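siden-stack: data card and README

Maintained by the tooling group at Brondurwood. Last edited 04/01/2024.

What you get

Recordings of one arm stacking coloured cubes, plus the scripts we used to label them and a checker called Sekance that goes through the labels and complains. Please read the section on labels before you train anything. We had a planner that scored very well on our own numbers in March, and we no longer trust those numbers.

Contents

- 300 episodes, each with a fixed view and a gripper view
- joint positions and gripper commands, logged by the Borbély controller
- 26 episodes held back for testing (do not tune on these)
- one text file per episode with the start and end label

Task

Cubes go on top of one another at the marked square. An episode is labelled "stacked" if the tower is standing when the log stops. The label takes no account of how straight it is.

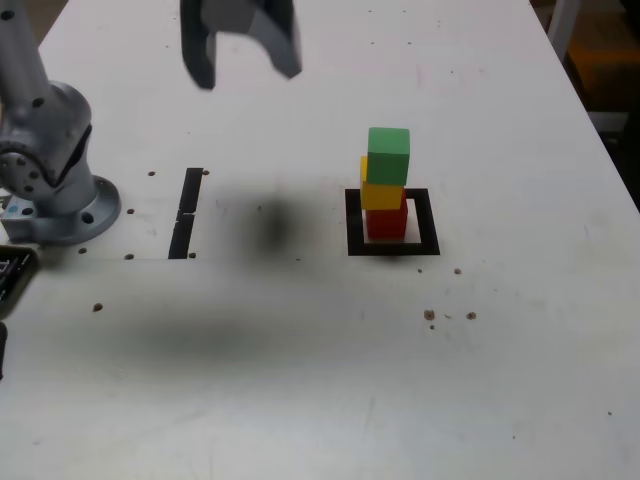
Fixed view: red, yellow and green cubes on the marked square, gripper open.

A tower as uneven as this one gets the same label as a tidy one. If your method needs fine placement, work out the offsets yourself from the fixed view. Our offset script is in tools/, but it loses the lower edges of a cube in shadow and we would not quote its output in a paper.

Labels

Grasp labels come from finger width alone. The detector says "held" when the fingers stop closing early, so it can't tell a good grip from a cube pinched by a corner. We went through 100 grasps by hand and disagreed with the detector often enough to add a second column, grasp_checked. Use that one where it is filled in.

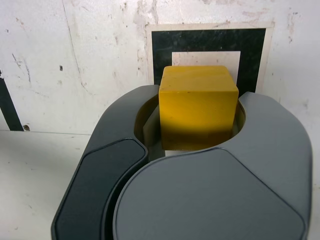
Gripper view: yellow cube between the fingers, square marker partly hidden behind it.

Pose estimates from the gripper view are the weakest part of the release. A held cube can cover part of a marker, and the estimator then carries on with its last good pose and reports high confidence anyway. Treat pose_conf as decoration until version 2.

Running the checker

sekance check episodes/ --strict

Without --strict it passes nearly everything.

Known problems

- clocks for the two views drift apart in long episodes
- one table, one arm, one set of cubes; we make no claim about anything else
- success rates from the older planner are still in results/old and should not be cited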